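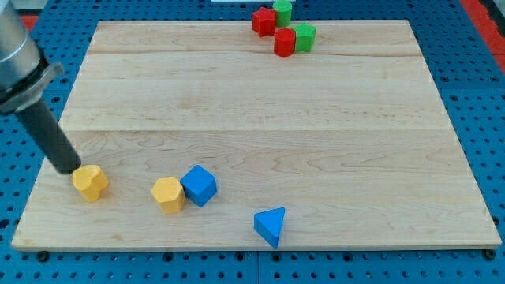 The Anelex bench kit is the one we use for the second half of this unit, and these notes cover what it is, what it costs the department to run and where it falls short. The kit is sold by Stirkent as a teaching set for small arms, and it is meant to be judged as a product, so read the notes with the review sheet beside you. The basic exercise is pushing blocks about on a flat board with a single black finger. The blocks come in colour pairs, and the two of a colour are different shapes: one of the reds is a star and the other a cylinder, one of the greens is a cylinder and the other a five-sided prism. A command such as "move the red one" is therefore incomplete, and the software has to ask or guess. Keep this in mind when you get to section 3.

1. What is supplied

Stirkent sells the kit in two versions. The basic version has the finger, the flange adaptor, the block set and a licence for the Anelex software on one computer. The full version adds an overhead camera mount and a licence for the whole teaching room. Neither version includes an arm. The adaptor fits the arms we already have, but check the bolt pattern before ordering if you are reading this at another site.

The printed manual is 134 pages long. Chapters 2 and 5 are the ones you need. Chapter 4 describes an older version of the software and the menus no longer match.

2. Setting up

Mount the adaptor first and the finger second. Tighten the finger by hand, then a quarter turn with the key. Do not use the power driver.

Run the height routine every time the finger has been taken off. The tip should travel just clear of the surface. If it is set too high it rides over the shorter blocks, and if it is set too low it drags and the arm stops with a force warning. The default limit in the software is 19 newtons. Leave it there.

Colour setup is done once per session. Have the lights as they will be for the whole class. If the blinds are moved, do the colour setup again.

3. Commands

The Anelex software takes typed commands in plain English. Each command has an action, an object and a place. These all work:

push the blue cube to the left
move the star next to the pentagon
separate the green blocks

These do not work reliably:

tidy up
move it back
put the yellow one near the other yellow one

The last case is the interesting one. The two yellow blocks are a hexagon and a rounded, lobed piece, and from above the software mixes them up more often than any other pair. In our March tests we gave 50 commands naming one or other of the yellow blocks, and the wrong block was moved in 30 per cent of them. The seller's leaflet does not mention this. When you write your review, say how you tested it and give your own figures.

4. Pushing compared with gripping

A finger cannot pick anything up. It can only push, so the order of moves matters. A block in the middle of a tight group cannot be reached until its neighbours have been moved away. A block near the front edge can be pushed off the board if the path is planned badly. A triangle tends to turn when it is pushed on a corner, and a cylinder can slip round the side of the tip. Plan the push through the middle of a flat face where there is one.

For teaching, this is a fair trade. The finger has no moving parts and there is nothing in it to wear out except the tip. A two-jaw gripper would let us do stacking, but it costs more and needs its own wiring.

5. Other products to compare

Your review must compare the Anelex kit with at least one of the following:

The Dostivley tabletop set, which uses magnets under the board and has no arm at all. Cheaper, quieter, and limited to round pieces.

The Szabó push trainer, which has a similar finger but is programmed in steps and takes no typed commands. Support is by email only.

Data sheets for both are in the course folder. Use the prices on the data sheets and ignore any special offers.

6. What to hand in

One review, two to three pages, with a table of your test results. State the number of commands you gave, how many were carried out correctly and what went wrong in the rest. Give a clear recommendation at the end: buy, buy the basic version only, or do not buy.

Hand in by noon on Thursday, June 27, 2019. Late work needs the usual form.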